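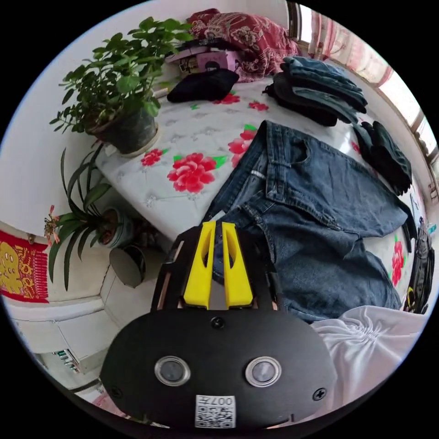

My mum rang at 7 in the evening to ask when I'm getting "one of those robots that does the washing", and I've been thinking about it ever since, mostly while folding. She'd seen a clip of one doing towels. Everybody has seen a clip of one doing towels. Towels are easy! They're rectangles! Show me one that can do a pair of jeans and I'll clear a space in the hall for it.

I do feel for the robots where jeans are concerned. A plate is the same shape every time you pick it up, but trousers land differently every single time you drop them on the bed, and before you can fold them you have to work out which end is which, whether a leg is tucked under, and where the waistband has gone. I do that without thinking (usually while listening to the radio and being cross about something else). Two fingers that open and close have to find an edge, get hold of one layer and not the quilted sheet underneath as well, and then pull it straight. My friend Sneha says the sheet is the bit she'd worry about, as she once folded her own bedspread into a jumper when she was tired.

And then there's the stuff that isn't really folding. Thin gathered tops, which I can't fold properly myself and have been rolling up since I was a student. Knowing that the dark jeans go on one pile and the faded ones can go on it too, but the heavy blanket stays where it is. Going round the plants. I have knocked a plant over with a sleeve more than once, so I'd want to see how the machine gets on before I let it near mine.

Akash, who is far more hopeful than me, reckons we'll all have something useful in 4 years. He works on the packing side at a warehouse and says the arms there are brilliant with boxes and hopeless with anything in a floppy bag, which still gets done by hand. We have a bet on it, loser buys dinner. I'd honestly love to lose.

What would I pay? I said 500 pounds and he laughed at me. I might go to 3,000 if it did socks as well, and put things away in the drawers afterwards, and didn't need me standing there watching it. For now it's me, the radio and the jeans. Mum has been told to wait.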